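Plidis Planner: Frequently Asked Questions

Welcome! If you've landed on this page you've probably just been given a login for Plidis, or you've inherited somebody else's task files and are wondering why they're laid out the way they are. We've gathered the questions that turn up most often in our inbox and tried to answer them the way we would if you'd wandered over to our desks with a cuppa. Have a read through, and please do write to us if yours isn't covered.

What does Plidis do, exactly?

Plidis is the layer that sits between perception and the arm controller. Perception hands it a list of objects with poses and a confidence for each, you hand it a goal ("everything on this shelf in pairs", say), and it works out an order of picks and places along with a collision-checked path for every one of them. It doesn't talk to the motors itself. That's the job of the controller, which we call Juklow for reasons that made sense to Boris Sokol at the time and have been lost since.

Do I need to model the shelf before I start?

You do, and we'd encourage you to be fussy about it. The boards are the easy part. It's the thin uprights and braces that catch people out, as the depth data on slim black metal is patchy at best and the planner will cheerfully route an elbow through a bar it doesn't know is there. Measure them, put them in the world file, and give them a bit of padding. Géza Bakos keeps a folder of shelf models that you're welcome to copy from and adjust.

Why is footwear one of the standard tasks?

Mostly for the variety. A sneaker has a soft upper and a firm sole, a sandal is half holes, and neither of them behaves much like the tidy boxes we all started out with. They also end up lying on their sides and leaning on each other, so the planner has to reason about which one can come away first.

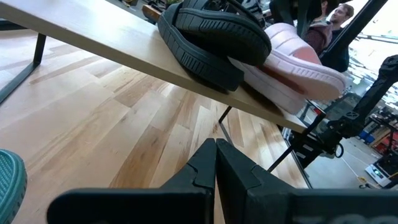
Novport Manipulation Software Group
Planning and Perception Team

The black sandal and the pink sneaker on the board are a good case to think through. They're both on their sides, the sandal's tread is facing outward, and the sneaker is partly underneath it with its toe just over the edge of the shelf. A planner that scores grasps one object at a time may well like the look of that toe, with all that clear space around it. Plidis builds a support graph first, and with one shoe partly under the other it will put the sandal at the front of the queue. If you'd like to see the graph, switch on the overlay in the viewer and the arrows will show you what is resting on what.

My wrist view is mostly gripper. Is the calibration off?

Probably not! When the fingers are nearly together they take up a great big share of the lower part of the view, and they'll be blurry besides. Perception uses a finger mask that follows the reported opening width, so those pixels are dropped before segmentation even begins. If you're getting phantom objects right at the fingertips, check that the width topic is being published and that you've loaded the mask for the fingers you have fitted. Nine times out of ten it's the old mask.

What about people and equipment in the background?

Anything beyond the workspace boundary is left out of the object list, so a colleague or another robot base further off won't turn up as something to be picked. Please don't read that as a safety feature, though. The boundary is a filter on perception and nothing more, and your usual stops and speed limits have to be set up separately in Juklow.

How long should a plan take?

We give the search 900 milliseconds by default. If it hasn't found a full sequence by then it returns the best partial one, carries out the first pick, and plans again from a fresh look. You can raise the limit in the task file, but we've found that looking again tends to help more than thinking for longer, particularly with soft things that shift when you touch them.

What is the Phí setting?

Phí is the weight on wrist rotation. Turn it up and the arm will favour grasps that keep the wrist close to neutral, which is kind to your cables. Turn it down and you'll get more reachable grasps on objects lying at odd angles. It runs from 0 to 7 and ships at 2. Ilona Halász wrote the tuning notes, and they're well worth your time.

Can I replay a run that went wrong?

Yes, and we love getting these. Every run writes a log with the object list, the support graph and each candidate grasp in the order it was considered. Our regression set is up to 246 logs, a good many of them sent in by people on other teams. Send yours to Jacinto Orozco with a line or two on what you were expecting to happen, and include your world file, or he'll only have to write back and ask for it.

Does it work with two arms?

Not yet. There's a branch, Branislav Ševčík is looking after it, and he's happy to chat if you don't mind rough edges. We're hoping to have something fit for general use in September.

Page last updated 23/01/2020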